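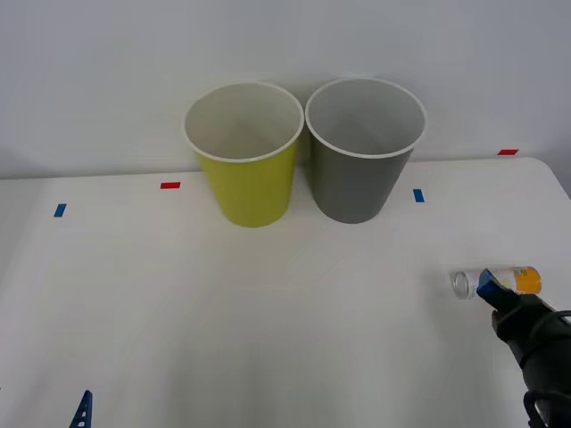 **Paper cups are back at the Drekavard hall**

I popped into the Drekavard hall for the Thursday-ish coffee morning (it moves about, don't ask me) and came away with news: the plastic beakers have gone for good, and paper cups have taken their place, in yellow-green and grey. Yellow-green is for squash and grey is for tea and coffee, so no more sniffing your drink before you commit to it.

Lorraine Sugden, who has run the drinks table since before I moved here, told me the old beakers had started to split in the dishwasher. "I was mopping up more than I was pouring," she said, and I believe her, as I went home with a wet sleeve more than once last winter.

The first order is 800 cups, paid for out of the December quiz money, and Huw Parry has found room for them on the shelf above the coats. He reckons they'll see us through to the summer fair if people hang on to theirs for a second cup. You can write your name on the side — there's a pen on a string by the hatch — and I'd urge you to, having drunk most of Huw's tea by mistake.

Not everyone is thrilled. Binta Nwachukwu would sooner have proper mugs, and she has offered to bring in a box of them if somebody will take a turn at the washing-up. I've put myself down for two mornings, so please don't leave me on my own at that sink! If we get enough names, the mugs will come out for the regulars and the paper cups will be kept for parties and the lunch club.

Used cups go in the tall bin by the back door, not the one in the kitchen. Tip the dregs down the sink first, please.

Doors open at 9 as usual, and drinks are still free, though the biscuit tin is looking a bit sad and would love a visit from anyone who bakes.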